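Una pinza para los lunes

El taller Druvell ocupa la planta baja de una antigua imprenta y huele, según la hora, a estaño o a tostadas. La tostadora es de 2014 y funciona. No puede decirse lo mismo de todo lo demás que hay enchufado.

Hiu-tung Lai lleva desde septiembre intentando que una máquina recoja cosas blandas. Lo cuenta sin épica, con una taza en la mano y la otra buscando una llave Allen que tiene detrás de la oreja. Su socio en la empresa, Rawiri Bright, es carpintero de profesión y robotista por contagio: vino a pedir prestada una sierra de calar y se quedó a discutir sobre el grosor de unas almohadillas. La discusión continúa.

Los dos construyen pinzas. De momento las manejan a mano, como quien saca los espaguetis de la olla, y más adelante, si el presupuesto y las juntas aguantan, irán atornilladas al extremo de un brazo que hoy descansa desmontado en tres cajas debajo del banco. Bright asegura que el brazo está «prácticamente terminado». Lai pide que se recoja en el artículo que ella no ha dicho eso.

La idea de empezar por la mano y dejar el brazo para luego tiene su lógica. Un brazo se compra, se copia o se hereda de alguien con prisa por vaciar el garaje. Agarrar bien es otra cosa. Los bloques de madera con que casi todo aficionado estrena su pinza son unos objetos de lo más complacientes: tienen caras planas, pesan lo que aparentan y no se arrugan. Lai los usó una tarde y se aburrió. Al día siguiente se trajo media habitación infantil en una bolsa de la compra.

Desde entonces practican con peluches, cintas, calcetines y cualquier cosa que se deforme al tocarla. El prototipo actual es el cuarto de una saga en la que cada entrega corrige a la anterior e introduce un defecto nuevo. El primero apretaba como un notario. El segundo no apretaba. Del tercero prefieren no hablar, aunque queda una marca en la puerta que habla por él. El de ahora, negro y gris, lleva dos dedos articulados que acaban en puntas azules, y ha sobrevivido lo bastante como para merecer un paseo fuera del banco de trabajo.

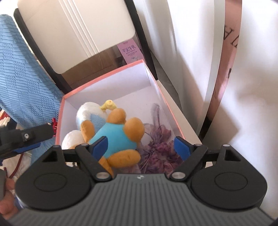 Foto: Hiu-tung Lai / Taller Druvell

El peluche de cuerpo celeste y mechón amarillo es, en la jerga de la casa, un caso fácil. Tiene volumen, tiene extremidades redondas por donde entrarle y perdona los errores de puntería. El problema está a su derecha, en ese manojo morado y translúcido. Un tejido tan fino cede antes de ofrecer resistencia, se pliega por donde le apetece y, en cuanto los dedos cierran, resulta que uno ha pellizcado una sola capa y el resto se queda en la caja, tan tranquilo.

Bright defiende que la solución pasa por unas puntas más anchas. Lai, que ya ha cortado y pegado dos juegos de puntas anchas, defiende que la solución pasa por que Bright las corte él. En medio hay una cuestión técnica seria: una punta ancha reparte mejor la fuerza, pero entra peor entre el objeto y la pared de la caja, que es donde acaban escondiéndose las cosas con una puntualidad irritante. El prototipo cinco tendrá puntas intercambiables. Es decir, no han llegado a un acuerdo.

Les pregunto cuánto han gastado. Se miran. La cifra oficial es de 169 euros, casi todos en tornillería, husillos y un rollo de filamento que se enredó consigo mismo a media impresión. La cifra oficiosa incluiría las horas, y ahí Lai me ofrece otra tostada.

Hay una hoja de papel clavada junto a la ventana que hace las veces de documentación. Arriba se lee «Clavero», nombre en clave del proyecto, y debajo una sola anotación con fecha, 15/2/18: «Los pivotes tienen juego. Mirar el lunes». Qué lunes, no consta. Los pivotes siguen teniendo juego, y Bright ha desarrollado la teoría de que un poco de holgura ayuda a que los dedos se acomoden a lo que agarran. Puede que tenga razón. También es verdad que la teoría apareció después que la holgura.

Antes de irme me dejan probar. La empuñadura pide menos fuerza de la que uno pone, y el primer impulso es estrujar. Voy a por un calcetín gris, lo atrapo a la primera y lo levanto un palmo con la solemnidad de quien iza una bandera. Lai apunta algo en el margen de la hoja. Bright quiere saber si he notado el juego de los pivotes.

Lo he notado. Le digo que ayuda.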